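Tecnología textil – apuntes de clase
Tema 6. Tejido de punto por trama: estructuras básicas, galga, estabilidad
Actualizado 2011-04-20

Ojo: esto son notas, no sustituye al manual. Faltan los dibujos de los diagramas de agujas, los hago en la pizarra y los copiáis.

Repaso rápido del tema 5

Calada: dos sistemas de hilos, urdimbre y trama, se cruzan. Punto: un solo hilo (en trama) que forma bucles, cada bucle pasa por el anterior. De ahí casi todo lo demás: elasticidad, tendencia a deformarse, carreras si se rompe una malla.

Vocabulario que entra seguro:
Malla – la unidad. Cabeza, dos piernas, dos pies.
Columna – mallas una encima de otra, en vertical.
Pasada – mallas una al lado de otra, en horizontal.
Cara de derecho: se ven las piernas, forma de V. Cara de revés: se ven cabezas y pies, arquitos.

No confundir columna con pasada, en el examen de octubre lo confundió media clase.

6.1 Jersey (punto liso)

Una sola fontura. Todas las mallas de derecho por un lado, todas de revés por el otro. Barato, rápido, ligero. Problema: se enrolla. Los bordes laterales hacia el revés, los de arriba y abajo hacia el derecho. Por eso cuesta cortarlo y hay que dejarlo reposar antes de extender en mesa. Más extensible a lo ancho que a lo largo.

Camisetas, ropa interior, medias.

6.2 Canalé o rib

Dos fonturas, agujas alternadas. Columna de derecho, columna de revés. El 1x1 es el más simple, por las dos caras se ve igual. 2x2, 3x1, etc: lo mismo cambiando el reparto. El primer número, columnas de derecho; el segundo, de revés.

Qué hace: las columnas de revés se esconden detras de las de derecho, el tejido se encoge a lo ancho y recupera bien después de estirar. No se enrolla en los bordes (en 1x1, en los asimétricos ya veremos). Más grueso que el jersey con el mismo hilo y también más caro, gasta más hilo por metro.

Puños, cuellos, bajos, prendas ceñidas enteras.
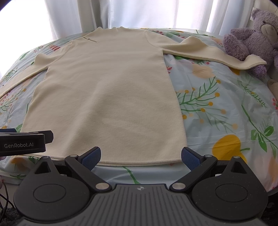
Elasticidad frente a recuperación. Son cosas distintas. Elasticidad aquí = cuánto cede. Recuperación = cuánto vuelve. Un canalé de algodón puro cede mucho y vuelve regular, sobre todo en codos. Con lana vuelve mejor por el rizado de la fibra. Con un 2 % de elastano la cosa cambia bastante, pero cuidado con la temperatura de plancha y de secado.

Ensayo: marcar probeta, carga, tiempo, soltar, medir al minuto y a la media hora. Hoja de prácticas aparte.

6.3 Interlock

Dos canalés 1x1 entrelazados. Las dos caras parecen jersey de derecho. Estable, no se enrolla, más denso, menos elástico que el rib. Se corta muy bien. Casi no hace carreras, y si las hace es solo desde el final por donde se acabó de tejer.

6.4 Links-links (punto revés)

Pasada de derecho, pasada de revés. Se encoge a lo largo, al contrario que el canalé. Mucha extensión vertical. Agujas de doble cabeza en las máquinas clásicas. Lo vemos poco, pero entra.

6.5 Galga

Número de agujas por pulgada (en rectilínea, sistema inglés). Galga alta = tejido fino. Galga baja = tejido gordo. El título del hilo tiene que acompañar: hilo grueso en galga fina rompe agujas, hilo fino en galga gruesa sale una red.

Ejercicio resuelto en clase, las tres muestras:
Muestra Brikier, 1335 mallas en el total de la probeta
Muestra Juvdale, 1011
Muestra Taşdemir, 759
Misma superficie las tres, mismo hilo. La Brikier es la más cerrada, la Taşdemir la que más va a encoger en el lavado. Razonadlo con la longitud de malla: a malla más larga, tejido más abierto, más sitio para relajarse.

Repetid el calculo en casa con la Skarkik, que está sin contar.

6.6 Relajación y encogimiento

El tejido sale de la máquina estirado. Tres estados: relajado en seco (reposo en plano), relajado en húmedo (mojar sin agitar, secar en plano), relajado total (lavado y secadora). Medir siempre columnas/cm y pasadas/cm en los tres. Si solo se mide en seco el patrón sale mal y luego la prenda vuelve del lavado corta y ancha.

Secar colgado – no. El peso del agua alarga las columnas.

6.7 Defectos frecuentes

Malla caída. Agujero (nudo, hilo débil, tensión excesiva). Barrado, en horizontal: hilo de otro lote o alimentador con otra tensión. Raya vertical: aguja dañada, se repite siempre en la misma columna. Espiralidad: las columnas se van en diagonal, típico en jersey circular con hilo muy torcido, en canalé se nota mucho menos.

Para la próxima: leer el capítulo de H. Ikonen (Hanne Ikonen) sobre longitud de malla, en reprografía. Traer cuentahilos y regla. Quien no tenga muestra que pida retales

Tema 7: punto por urdimbre.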